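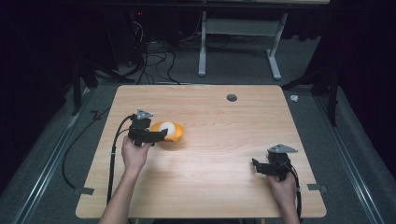 A hand-held gripper in each hand, the left one at the rim of the orange bowl holding a white ball.

6 min read
Search articles, topics
14 comments

Plunley sells a pair of hand-held grippers, the cables that go with them, and recording software. A customer who buys the kit gets a way to record manipulation tasks by hand, without teleoperating an arm. A customer who buys the service sends a task list and receives recordings. Geert Brouwer runs the service side. Nazma Debnath looks after the hardware. Both spoke in July about what the kit does, what it does badly, and where the money goes.

Brouwer began with the bowl task, which he uses as an acceptance test for new operators.

"A ball and a shallow bowl. People assume it's a beginner's exercise, and for a bare hand it is," he said. "With a two-jaw gripper you have a small contact patch on a curved surface, and the bowl wall is in your way on both sides. You have to decide on an approach angle before you go in. If you correct halfway, the correction is in the data."

Operators record the task in both directions, ball out and ball in, with either hand leading. The other gripper may steady the bowl or stay clear. Brouwer does not allow an operator to switch strategies within a session.

"I would like both strategies. I would like them in separate sessions with separate labels," he said. "When they are mixed, the customer trains on it, the policy hesitates between the two, and I get a phone call."

The standard service order is 2000 accepted recordings of a single task. Acceptance is decided by a reviewer who was not the operator. A recording is rejected for a dropped object, for a gripper that leaves the tracked volume, or for a pause longer than the limit set in the order. Rejected recordings are kept and delivered in a separate folder if the customer asks. Habibur Haque, whose group at Jendier placed two orders last year, did ask.

"The failures were worth having," Haque said. "We used them to train a success classifier. I would have paid for them, and I probably should not tell Geert that."

His complaint was with the time stamps. In the first delivery, the two grippers drifted apart over long sessions, enough to matter for tasks in which one hand passes an object to the other. Plunley reissued the files with a correction, and the second order arrived without the problem. Haque still checks.

"I plot jaw opening for left and right on every tenth file," he said. "It takes an afternoon. I have not found anything since, but I have not stopped doing it."

Debnath attributes the drift to an early firmware version that set the clock at startup and never again. The current version resynchronizes between recordings. She was more interested in discussing the cables.

Each gripper is wired. Power and data share one lead, and the lead has to leave the work area without pulling on the wrist. Customers ask for a wireless version more often than they ask for anything else.

"I built one," Debnath said. "The battery sits behind the hand, so the balance moves back, and after an hour the operator is holding the tip up with the forearm. You can see it in the recordings. The tip sags. A cable you can route. Weight you have to carry."

Her advice on routing is to leave enough slack for the full reach of the arm, then run the lead down off the near edge or off the side, whichever the operator crosses less. She does not recommend clipping it to a sleeve. The connector is rated for replacement, and the kit includes one spare lead. She thinks it should include two.

Operator fatigue sets the schedule. Brouwer limits sessions to 70 minutes, with a break of 15 minutes before the next. He tried longer sessions in the first year and found that the rejection rate climbed toward the end of each one, mainly through dropped objects. The shorter session costs more in setup, and the price of the service reflects that.

Yu-ting Huang, who evaluated the kit for Lanulau and decided to buy it without the service, did her own version of the calculation.

"The service is good if your task is fixed," Huang said. "Ours changes every couple of weeks. We would write a task sheet, wait for the delivery, and by then we want a different object. So we bought the grippers and trained two of our own people."

Training took longer than the manual suggests. Her operators could complete the tasks on the first day, but their motion was too fast in the approach and too slow at the grasp, and the learned policy copied both. She now has new operators record a set that is thrown away.

She also listed what the kit lacks. The jaw has no force sensing, so a firm grasp and a light one look alike in the file once the jaw has stopped on the object. The software cannot trim a recording after it is saved. The manual covers calibration in one page and refers the reader to a second document that was missing from her download.

Debnath confirmed the missing document and said it has been restored. Trimming is planned. Force sensing is not, at the current price.

Shares: 15
Comments (14)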